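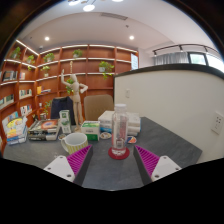
Private Well Testing in Brirkley and Sturthorpe
Progress report to the Orakzai Fund
Period ending 9th February
Prepared by Areeba Bhutto

Summary

The grant pays for free testing of private wells in the two townships, plus follow-up with households whose results come back high. Testing in Brirkley is finished apart from repeats. Sturthorpe started late and is still behind. Spending is under budget on mileage and over on postage. We are not asking for a change to the total.

Testing

We have mailed or handed out 462 kits since the grant began. Most have come back with a usable sample. The ones that have not are mainly in Sturthorpe, where many of the houses on the lake road are closed up for the winter and the owners get their mail somewhere else. Junaid Hashmi has written to those owners at their tax addresses and will try them again in March.

Each sample is tested for coliform bacteria, nitrate, arsenic and lead. The lab turnaround was slow before the holidays and has gone back to normal. A few samples sat too long in the mail and had to be thrown out for bacteria, though the metals results were still good. We now ask people to drop samples off at the Brirkley office early in the week if they can, and to leave the postage-paid box for people who can't drive in.

Arsenic was over the limit at 13 addresses. They are all on the ridge side of Brirkley, where the wells are drilled deep into rock. Nitrate is more scattered and turned up mostly in shallow dug wells near fields. Lead results are harder to read. Several homes had lead in the first draw and none after the tap had run, which points to the plumbing in the house. We have changed the wording of the results letter to say so – the first version sent people off to get quotes for whole-well treatment that they did not need.

Follow-up visits

Rizwan Talpur has done all of the home visits so far. A visit covers the result, what kinds of treatment will and will not remove the contaminant, and what the household should drink in the meantime. People often ask whether boiling helps. It does for bacteria and makes nitrate worse, and we have moved that line to the top of the handout.

The treatment subsidy has been used by six households. Uptake is lower than we planned. The form asks for last year's tax return, and we think that puts people off. We would like to accept a benefits letter or a pay stub in its place, if the Fund agrees. 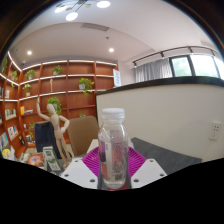 Tahira Bugti wrote back after her second visit that the subsidy covers the filter but leaves out the replacement cartridges, and that she had nearly turned it down for that reason. She had worked out that keeping the system going would cost her more over a few years than putting it in did, and she asked why the letter never mentioned it. We think she is right. The letter now gives a yearly cartridge cost for each type of unit, and we would like to talk with you about whether any of the unspent mileage could go toward a first year of cartridges.

Records

Results are kept in Stistia, the database the county set up for septic permits. It was not built for wells and does not handle two samples from one address very well. Sohail Paracha has been entering repeats by hand with a suffix on the parcel number. That is workable at our size. Exports for your office come out without the suffix, so please treat any duplicate parcels in the attached spreadsheet as repeat tests.

Budget

Postage is over by the amount shown in line 4 of the attached sheet, nearly all of it from second mailings to Sturthorpe. Mileage is under, since Rizwan has been grouping visits by road. Lab fees are on track.

Next period

Finish the Sturthorpe mailings. Retest every well that was shocked with chlorine in the fall. Hold an evening drop-in at the Sturthorpe library, date to be set once the library confirms its spring hours.

We need a decision on the income paperwork before the March letters go out.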